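From: Sotiris Nikolaidis
To: Drevstead workshop list
Date: 2025-08-31
Subject: Re: Cable snagging on the left arm

Amerley Gyamfi wrote:
> My two arms catch their own cables when the wrist turns over.
> Did you clamp yours along the links, or do you leave a loop?
> Also, which surface do you use under the objects?

Hello Amerley,

I leave a loop. At first I tied the cable tightly to each link, and after three evenings the connector at the wrist became unreliable. Now I give it a wide arc and fix it only at the two ends. It does not look elegant, but I prefer it.
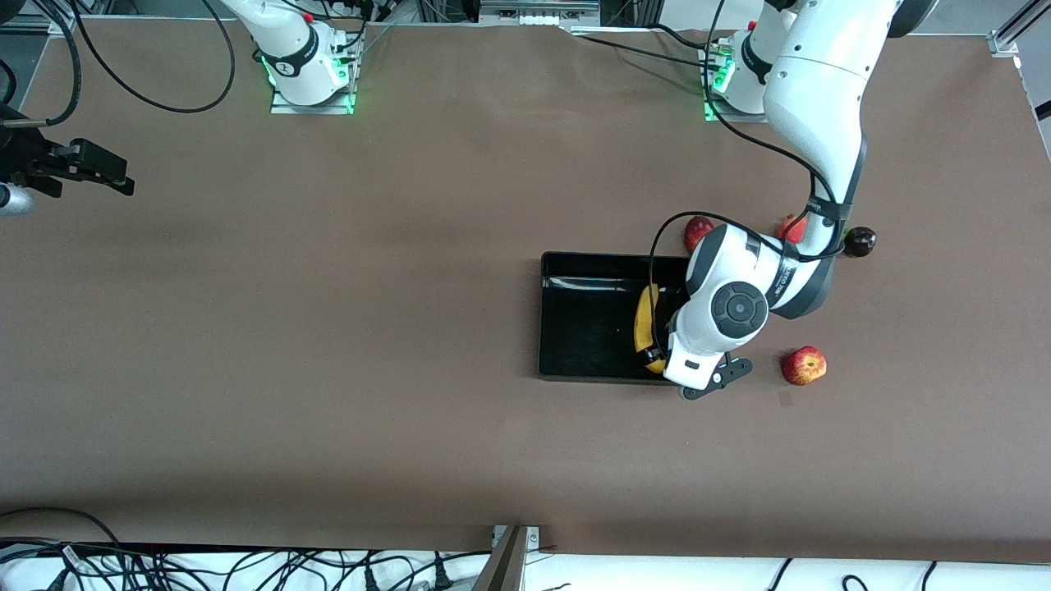

Left arm at the tray, with the banana and the cable loop over it.

The disadvantage is that the loop hangs over the tray, so a fixed camera may lose sight of a fruit behind it. I try to keep the pick positions toward the front of the table — this helps a little. Liv Fjeld proposed to bring the cable in from behind the elbow, and I will test this in September.

For the surface I use a plain matte brown one. The old cover was shiny and the reflections disturbed my color threshold, especially with the red apples. Small creases have given me no trouble until now.

If you change the length, please run the wrist slowly through its full range before you close the clamps. I forgot it once and had to order a new cable.

Best regards,
Sotiris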